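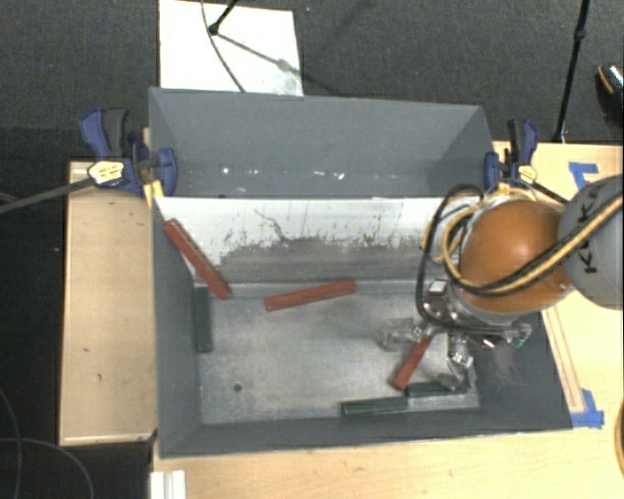
Small offcuts are best sorted before they reach the shelf, and the bin they go into decides how well that works. A single open box fills with mixed stock and gets dumped out every time a short piece is needed. A bin split lengthwise is easier to manage: bar-shaped blocks in the larger front compartment, the rear one kept clear for whatever comes off the saw next. Sloping walls let a hand get under a piece lying flat at the side. They also scuff early, and so does the divider, where paint goes first along the lower part.

Lining the bin
Cut a mat from 10 mm felt or old carpet, slightly undersize. Lay it loose so it can be lifted out and shaken. Do not glue it – sawdust packs under the edges and holds moisture.

Touching up worn paint
1. Brush out the dust, then wipe with a damp rag and let dry.
2. Sand the edge of the worn area until a fingernail no longer catches on it.
3. Degrease. Dish soap is enough for indoor bins.
4. Apply two thin coats of metal paint. Leave the bin empty overnight between coats.

Scratches that do not reach bare metal can be left alone.

Labels
Paper labels fail within a season. Paint marker on masking tape, sealed with clear tape, has lasted since November on the Cesance shelving in our shop. Mark length, not species or alloy; length is what people look for first.

What to throw out
Danuta Laskowska uses a fixed limit of 56 mm. Anything shorter goes to kindling or scrap on Friday. Bezawit Gebremichael keeps shorter pieces for clamp pads, but in a separate tin with a lid.

Weight
Weigh a full bin once before choosing a shelf. Long shelves sag in the middle, so heavy bins go at the ends, below waist height.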